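Votutora Under-Sink Water Filter: Six Months In
Posted 02/01/2026

I bought the Votutora two-stage filter in August, after the city sent around another notice about chlorine levels. I had been using a pitcher before that. The pitcher worked, but it took up half a shelf in the fridge and it was always empty when I wanted it. This one goes under the sink and feeds the cold tap.

I paid $64 for the kit at Helusham, a hardware store across town. That covered the housing, two cartridges, the tubing and a plastic wrench. Replacement cartridges are extra, and I will get to those.

Installation

The instructions say 30 minutes. It took me most of an afternoon, and a good part of that was a second trip for a shutoff valve. The one under my sink was old and would not close all the way. If yours is stiff, buy a new one before you start.

The bracket needs four screws. The ones in the box are too long for a thin cabinet wall, so I used shorter ones I already had. The tubing pushes into the fittings until it clicks. Cut the ends square or they will drip. Mine dripped at the outlet until I recut it.

I also had to clear everything out from under the sink. The housing is wider than it looks on the box, and most of what I kept down there never went back.

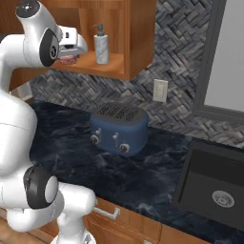
Soap dispenser on the cabinet shelf.

Taste and flow

The chlorine smell was gone the first day. The water tasted flat for the first week, then normal. I make tea with it and there is less film on the cup. It does nothing for hardness and does not claim to, so I still descale the kettle.

Flow is the weak point. My tap fills a quart pitcher in 56 seconds now, and it was far quicker before. For drinking water that is fine. For filling a pasta pot it gets old, and I have started using the bathtub tap for the mop bucket. Washing up is slower too, though only on cold.
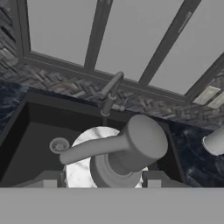 Cartridges

Votutora says to change both every 6 months. The counter on the housing shows 772 gallons used so far, and the flow has dropped a little since the fall. I tried a set made by Erkel, which costs less and is sold as a fit. The carbon one went in fine. The sediment one was slightly short and rattled, so I went back to the original.

Compared with the Moon filter

My last apartment had a Moon countertop unit. It was easier to set up and the flow was better, but the hose was always in the way. The Votutora is quieter and stays out of sight. I would buy it again – with a new shutoff valve.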